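Zidlow Teleoperation Project
Progress report to the Laaksonen Fund
Prepared by Tiina Väisänen, Nov 23, 2025

Dear Hanne and everyone at the Fund,

Thank you for your patience with this report, and thank you too for the kind note after our last call, which I read out to the whole team. It has been a full stretch since May, and I would sooner tell you too much than too little, so please get yourselves a coffee.

As you know, your grant pays for showing simulated two-arm robots their household and workshop tasks by remote control. A person wears the headset, moves the hand controllers, and the arms in the simulator follow along while everything is recorded. We have now recorded 3327 demonstrations, and 2749 of them have passed review and gone into the training set. Another 442 are waiting for Aleksi Partanen to look at them, and the rest were thrown out, mostly for dropped objects or for long pauses where the operator was simply thinking (we have all done it!).

A good deal of the summer went into the wrist views. Operators used to work almost entirely from the head view, and they lost track of the right hand whenever it swung away from the table. Now each hand has its own view, so even with the fingers open over bare floor you can still see the table edge and a bit of the other arm, and that is usually enough to find your way back.
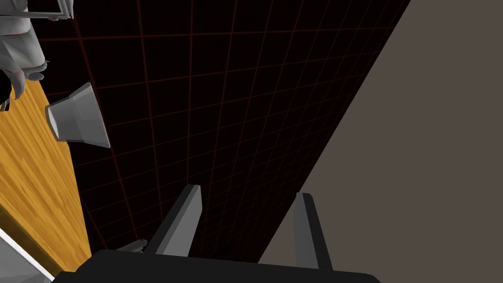 Training the operators

We have 4 trained operators at present, which is what we promised you. Arvo Koivisto has been with us from the start and is wonderfully steady. Impi Räsänen joined in May with no robot experience at all, and I will admit I worried that the controllers would put her off. They did, for a week or so, and then she found her own way of resting her elbows on the chair arms and her recordings became some of the smoothest we have. We have since bought everybody chairs with arms. It was a small expense and I have put it under equipment, I hope that is all right.

We also rewrote the practice sessions. New people used to begin with a full task and get discouraged, so now they spend the first days just reaching, opening and closing, and moving one arm while keeping the other one still.

Tools and long handles

Hand tools have been the hardest group by far, and also the one I enjoy watching most. A long, straight handle looks like an easy thing to take hold of, but the operator has to line up both fingers with it at a slant, and depth is difficult to judge through a headset. With the hammer-shaped tool we ask people to stop with the fingers open, check the wrist view, and only then close.
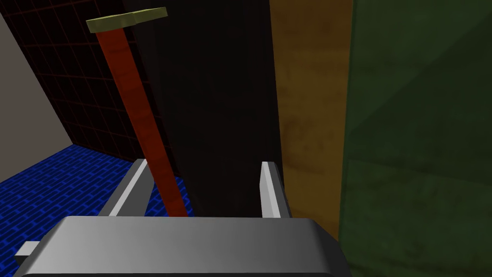

Arvo suggested that we keep the slower approaches in the training set instead of trimming them, and after some friendly arguing we agreed. Aleksi is comparing the two versions now and I will send you his numbers as soon as he is happy with them. We are also changing the wall and floor patterns between sessions, so that the policy doesn't learn to lean on one particular background.

Where we are behind

The Zovow controller update cost us more time than I had planned for. The grip button began sending its signal late, and we had to set aside a batch of sessions and record them again. Impi spotted it first. That work is finished, but the handover tasks, where one arm passes an object to the other, have slipped into the next period.

Spending is within the budget you approved, and the detailed sheet is attached separately. If you would like to try the controllers yourselves, please do come by. Hanne, you did promise!

With warm thanks,
Tiina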